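Wrist cameras deserve more credit

The Ilar paper reports 3754 grasp attempts, and most of the talk since has been about the size of that number. I think the camera matters more. Simin Esfahani's group trained on the wrist view alone for the first 2000 attempts, then added an overhead camera, and the success rate barely moved.

I'd like more labs to try the cheap setup first. A pale cylinder on a pale tiled floor is hard to pick out by its body. From the wrist, the black cap and the shiny collar stand out, and both fingertips are in view with them.

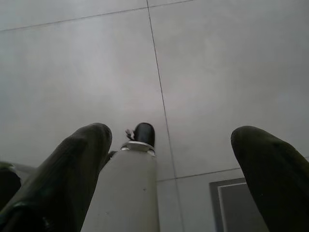 Where I disagree

Annapurna Kurian wants the overhead camera kept for safety. Fine, but log it separately and leave it out of training.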